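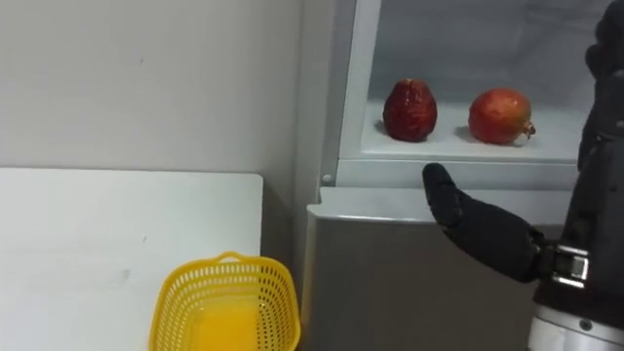
What will students in the Household Robotics Project learn to do with a robot?
They will learn to plan, program and test everyday kitchen tasks, such as taking fruit from a refrigerator shelf and placing it in a basket, and to keep a written record of each attempt.

DEKIMVILLE, April 13, 2025 – Warkgate Technical College today announced that its Household Robotics Project will become a full-credit course for second-year students in engineering technology and computer programming. The decision follows a pilot term in which 16 students worked in teams on the handling of food items in an ordinary kitchen setting. Enrollment for the new course opens in May.

The project is taught in the Follum Building on the college's main campus. Students work with a humanlike robotic hand and arm at a refrigerator and a table. Course exercises use fruits of different shapes and surfaces, including pomegranates, so that teams must adjust their approach to each item. A program written for one kind of fruit is not accepted as complete until the team has tested it on a second kind and reported the result.

"A kitchen shelf is a demanding place to teach robotics," said Shahab Vahidi, director of the project. "The space is narrow, the objects are irregular, and the student has to think about where the wrist and the forearm will be as well as where the fingers will be. Our students came to understand that very quickly, and their later programs were much better for it."

During the pilot term, teams recorded 1,962 attempts. Of these, 705 were carried out in the final assessment period, when each team was required to run its own program under the supervision of another team. All attempts were entered in a shared log, together with the starting position of the arm, the item selected and the reason for any stop. The college will make the log available to incoming students as course material.

The full-credit course will consist of 7 units. The opening units cover safe operation, joint limits and the use of the emergency stop. Later units address reaching into enclosed spaces, grip selection, and the transfer of an item from a shelf to a container. The last unit is a team project, presented before faculty and invited guests. Students may propose a household task of their own for this unit, subject to approval by the instructor.

Assessment will be based on the team log, an individual written report and the final presentation. The number of successful transfers will not by itself determine a grade. Students are expected to explain why an attempt failed and to show what was changed before the next one.

Support for the expanded course is provided by the Kordestani Fund for Technical Education, which has agreed to pay for replacement parts, additional work tables and two paid student assistant positions. The assistants will be chosen from among those who completed the pilot term. They will prepare the work area before each session and help new teams with their first exercises.

"We asked the pilot students what they would change, and most of them wanted more time at the equipment," Vahidi said. "The new schedule gives every team a longer session each week. It also leaves the laboratory open for repeat work when a team needs to go back over an exercise."

The course is open to students who have completed Introduction to Programming and Technical Mathematics. No earlier experience with robotics is required. Students from other departments may apply with the written permission of their adviser. Places are limited by the size of the laboratory, and applicants who are not admitted in the first round will be placed on a waiting list.

About Warkgate Technical College
Warkgate Technical College is a two-year institution serving Dekimville and the surrounding communities. It offers certificate and degree programs in engineering technology, computer programming, health services and the building trades.

Media Contact
Office of Public Information
Warkgate Technical College
Follum Building, Dekimville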